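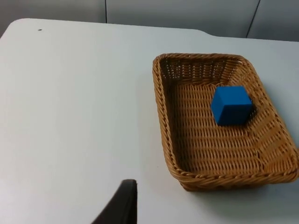 Figure 4. Wicker basket with a single blue cube inside, on a white tabletop.

4.2 Partial tidying and the one-item basket

Anyone who has shared a house with children, or with adults, will know the basket with one thing in it. The literature on household storage has paid it little attention. Studies tend to count a container as in use or not in use, and a basket holding a single cube is, on that scheme, as much in use as one filled to the rim. We think this flatters the cube.

We use the term partial tidying for any episode in which at least one item of a set is put into its container and at least one is left out when the person walks away. The definition is deliberately mean. A person who puts away everything but one small block has tidied partially, and several of our participants told us what they thought of that.

Across the 80 households in the diary sample we logged 1810 tidying episodes involving a set of small objects and an open container. Of these, 679 were partial. The remainder were either completed or, in a modest number of cases, went backwards, with more items out at the end than at the start. Those are dealt with in Section 4.4, to which we have given a more patient title than they deserve.

The container mattered more than we had expected. Each household was lent three: a shallow wicker basket, a lidded tub (the Brasteck) and a drawer insert (the Brundik), in an order drawn by lot. The Brundik produced the fewest partial episodes, possibly due to its compartments, which make a missing item visible as a hole. The Brasteck came second. People who had gone to the trouble of taking a lid off seemed to want something to show for it before putting it back on. The basket came last by some distance. It has no lid and no compartments, it looks perfectly pleasant with hardly anything in it, and it makes no demands on anybody. One participant described it as "finished from the start", and we have not been able to improve on that.

Colour was a weaker matter. We had supposed that the brightest item would go in first, it being the one most easily found, and wrote this down in July before any diaries had come back. The diaries agreed to a point. Bright items did go in early when the set was spread over a floor. On a table, where everything was within reach anyway, the effect shrank to something we would not care to defend at a conference.

The table arrangement we came to regard as typical is easily set up with a basket and three wooden cubes: the blue one in the basket, the green and the red one out. There is nothing difficult about what remains. The whole job could be finished with one hand and without putting down a cup of tea, and this is exactly what makes it of interest. Where the leftover work was large, diarists gave reasons for stopping (the phone, supper, a cat). Where it was two cubes, they mostly left the box for reasons blank, or wrote "done". 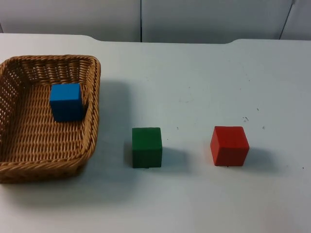 Liya Tsegaye, commenting on a draft of this section, objected that we had assumed the basket to be where the cubes belonged, and that a person might quite reasonably want one block put away and two left out for later. On her reading a good many of our partial episodes were complete ones, carried out by people with more modest plans than ours. She added that her own desk would score very badly under our definition and that she could find everything on it.

The objection is a fair one and we have only a partial reply, which she will no doubt enjoy. In 12 of the households we went back and asked, episode by episode, what the person had meant to do. Most had meant to put away the lot. A smaller group had meant to do what they did, and would have been wrongly marked down. A few could recall no intention of any kind and were, if anything, surprised to learn that they had tidied. We have left the counts above unchanged and report the follow-up separately in the appendix, together with the revised wording of the diary question, which now asks "Did you stop where you meant to?" in place of "Did you finish?"

We also tried coding the episodes on the Baumgart tidiness scale, which runs from "chaos" to "order" by way of a midpoint labelled "fair". Both coders placed nearly every one-item basket at "fair". They agreed with each other very well, and we learned nothing from it. The scale is not used in the sections that follow.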